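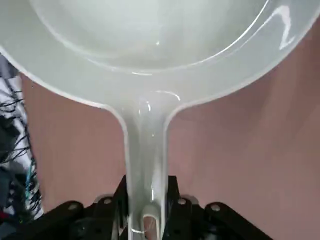 给机器人“配装备”,钱要怎么花?

你有没有攒过零花钱买一套玩具?先想好要什么,再数数存钱罐,最后还得留一点买电池!给学校的机器人小组买装备,其实也是这么回事,只不过清单更长,也更好玩。

这一篇就来讲讲:一只会抓东西的机械手要开工,除了它自己,还得准备些什么。

第一步:先写“它要做什么”

很多小朋友一上来就问:“哪一款最厉害?”先别急!拿出一张纸,写下你想让机器人做的事。比如:

把小锅的手柄夹住,提起来。
夹住一个金属盒子的边,挪到另一边。
把散在桌上的积木放回筐里。

写得越清楚,买东西就越不容易买错。要夹的东西有多宽?夹爪张开以后得比它更宽才行。要夹的东西有多重?手臂得提得动,还要算上夹爪自己的重量呢!你可以用厨房里的秤称一称,用尺子量一量,把数字都写在旁边。

第二步:分清“大件”和“小件”

大件是手臂、夹爪、电脑。小件就多啦:电线、螺丝、固定用的夹子、桌垫、收纳盒,还有给机器人练习用的各种东西。

小件单看都不贵,可是加起来会吓你一跳!Enitz小学的机器人小组去年就碰到过。他们的老师Fanni Kozma带着大家列清单,第一遍只写了2样东西:手臂和夹爪。第二遍大家你一句我一句,清单一下子长到了20行。有人想到了备用螺丝,有人想到了插线板,还有个小朋友举手说:“机器人练习的时候,总得有东西给它抓吧?”说得太对了!

第三步:挑练习用的东西

这一步最有意思,可以在家里到处找。挑的时候,尽量让它们的“脾气”不一样。

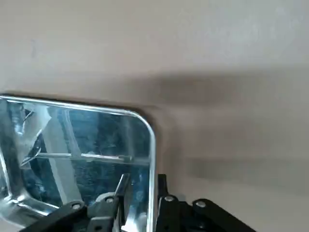
金属的东西常常亮闪闪,会像镜子一样反光。我们的眼睛看习惯了,机器人的摄像头却可能被亮光弄糊涂,分不清哪里是边、哪里是倒影。塑料的东西比较轻,有的表面滑滔滔的,夹得太松会溜走。软软的布呢,一夹就变形,每次的样子都不同。

所以练习箱里最好各种材料都来一点:硬的、软的、亮的、不亮的、带手柄的、没有手柄的。玩具厨房里的小锅小碗就很合适,轻,而且掉下来也不容易摔坏。旧东西洗干净了就能用,这一栏几乎可以不花钱!

第四步:把钱分成几份

假设小组一共有162枚“预算币”(我们用预算币来练习,你也可以剪纸片代替)。怎么分呢?Nundholm社区的小朋友是这样分的:

手臂和夹爪:90枚
电线、螺丝和工具:20枚
桌子、桌垫和收纳盒:20枚
练习用的东西:12枚
先存着,不许动:20枚

加一加,正好162枚。你来验算一下吧!

最后那一份特别重要。夹爪的指尖天天和东西碰来碰去,会慢慢磨损;电线弯来弯去,也可能会断。要是一开始就把钱全花光,坏了一颗小零件,整只手就得停下来等。

第五步:货比三家,问对问题

假如有两家店,一家叫Sönmez,一家叫Skalov,卖的手臂看起来差不多。Sönmez的便宜一点,Skalov的贵一点。选哪家?先别看价钱,拿着小本子去问:

零件坏了,可以单独买一个吗?
说明书我们看得懂吗?
以后想换一种夹爪,装得上吗?
寄过来要等多久?

问完再比较,你会发现便宜的不一定省钱,贵的也不一定适合你们。有时候,一本写得清清楚楚的说明书比多跑快一点点的电机更让人开心!

第六步:给时间也做个计划

买装备不光要算钱,还要算时间。如果你们想在3月给全校表演,就要往前推:组装要几个下午?练习要几个下午?东西寄到以前,能先做些什么?

能做的可多了。先量好桌子的大小,用胶带在桌面上贴出机器人的“活动区”,想好电线从哪边走,这样就不会缠成一团。大人也可以趁这时候帮忙检查插座,和大家一起定下安全规则:机器人动的时候,手不要伸进活动区;要换零件,先请大人关电源。

轮到你啦!

找一张纸,画出你最想要的机器人帮手,在旁边写三栏:它要抓什么、需要哪些装备、每样花几枚预算币。写完了和朋友换着看,互相找找漏掉的小件。记得看看有没有人忘了写螺丝!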